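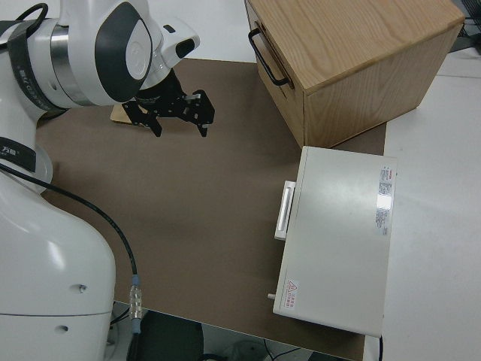 Tundale physical edition, worth it?
Posted by mossgoblin, July, 9:14 pm

Irkon Games put up the boxed version of Tundale this morning. 40 bucks standard, 170 for the big box with the cloth map and the soundtrack. Anyone biting? I already own it twice digitally, so naturally I'm considering a third.

kettle_drum wrote:
Standard only. My last Irkon big box came with a "cloth map" that was a napkin with ambitions.

parsnip88 wrote:
Is the Bassi DLC on the cart or is it a code? The store page says "included," a word that has hurt me before.

mossgoblin wrote:
FAQ says on the cart. Patch 307 too, so the fishing should work.

kettle_drum wrote:
The fishing has never worked.

Romis_fan wrote:
Disagree with all of you. The Romis big box was great and mine showed up early. 170 is fine for what you get.

parsnip88 wrote:
Mine showed up eleven months late with someone else's art book. I kept it — nice art book.

Romis_fan wrote:
So you got a bonus.

mossgoblin wrote:
Well, the big box is down to 200 copies and I panicked. Order's in. Please don't tell me about the napkin again.

kettle_drum wrote:
It does fold nicely.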